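Checkliste Imbissküche, Novemberrunde – mit meinen Anmerkungen

Ich bin mit dem Klemmbrett durch die Küche vom Grarneck gezogen, kurz nach 14 Uhr, als die letzten Burger raus waren und alle noch ein bisschen nach Zwiebeln rochen (ich am Ende auch). Fergal Dunne hat mich reingelassen und mir gleich eine Portion Pommes hingestellt. Bestechung? Vielleicht, aber sehr gute Pommes!

1. Fritteuse
Fettwechsel eingetragen: ja
Thermostat geprüft: ja
Kommentar: Das Gerät mit der Nummer 3236 läuft brav. Beim anderen, 3782, klemmt der Ablasshahn, und ich hab mir fast den Daumen verrenkt. Bitte vor dem nächsten Wechsel reparieren lassen.

2. Bratplatte und Abzug
Fettfilter sauber: nein
Kommentar: Na ja. Die zwei hinteren Filter kleben so, dass ich sie kaum rausbekommen habe. Aoife Nic Giolla will sie heute Abend noch in die Spülmaschine stecken, ich schau morgen früh nach.

3. Kühlung
Temperaturliste geführt: teilweise
Hackfleisch unten, Salat oben: ja
Kommentar: In der Liste fehlen drei Abende. Malachy Carroll meint, der Stift war weg. Ich hab jetzt einen mit Schnur an die Tür gebunden, blau, hässlich, hält.

4. Handwaschbecken
Seife und Papiertücher: ja
Kommentar: Im Becken stand ein Eimer Gurken. Leute, bitte!

5. Regale und Ablagen
Standfest: ja
Oberflächen glatt und abwischbar: ja
Kommentar: Auch bei den kleinen Gittergestellen schaue ich immer unter den oberen Boden, denn Krümel sammeln sich eben gern eine Etage tiefer.
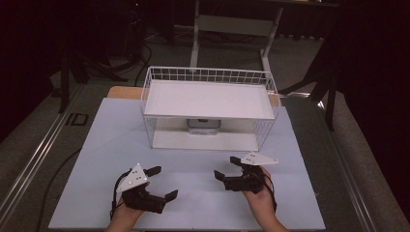 6. Feuerlöscher und Löschdecke
Zugänglich: ja
Prüfplakette gültig: ja
Kommentar: Davor standen wieder Brötchenkisten von Cullinane, die hab ich selbst weggeräumt. 30 Zentimeter Platz reichen mir da nicht, der Weg muss ganz frei sein.

7. Allergenliste am Tresen
Aushang lesbar: ja
Aktuell: nein
Kommentar: Die neue Senfsoße fehlt noch. Lorcan Heffernan druckt die Seite neu aus und hängt sie neben die Kasse.

Offen sind also der Hahn an der 3782, die Filter, die Kühlliste und die Senfsoße. Wenn was unklar ist, ruft mich an, nur bitte nicht zur Mittagszeit, da esse ich.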